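Liltine Cable Wrap, 100-Strap Roll
Made by Jurham
Item 303

We love this stuff! The Liltine is a soft hook-and-loop wrap for anybody with cords behind a desk, under a TV stand or stuffed in a drawer (so, most of us). It comes as one long roll, perforated into 100 straps, and you tear off what you need. The loop side is brushed and gentle on thin cords, and the hook side grips hard without leaving fuzz all over everything.

Each strap goes around a bundle up to 2 inches thick. For anything fatter, leave two straps joined and you get double the reach. We've had the same few on our workbench extension cords for ages and they still close with that nice crisp sound. 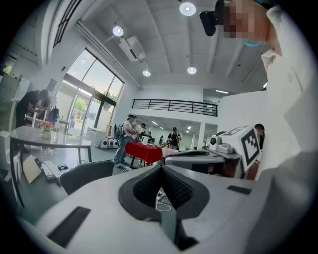
Colors are where it gets fun. Black and white have always been in the line, and in March Jurham added Kao, a warm rusty orange that's wonderful for marking the one cord you never want to unplug by accident. There's a small blank patch near the end of every strap that takes ballpoint or marker, so labels go right on.

Wash them in cool water if they pick up lint, then let them air dry. Please keep them out of the dryer, the hooks go soft.

Roll of 100, black, white or Kao
Sample strip of 30, mixed colors
Ships from our Stetthorpe warehouse
Page updated June 4, 2025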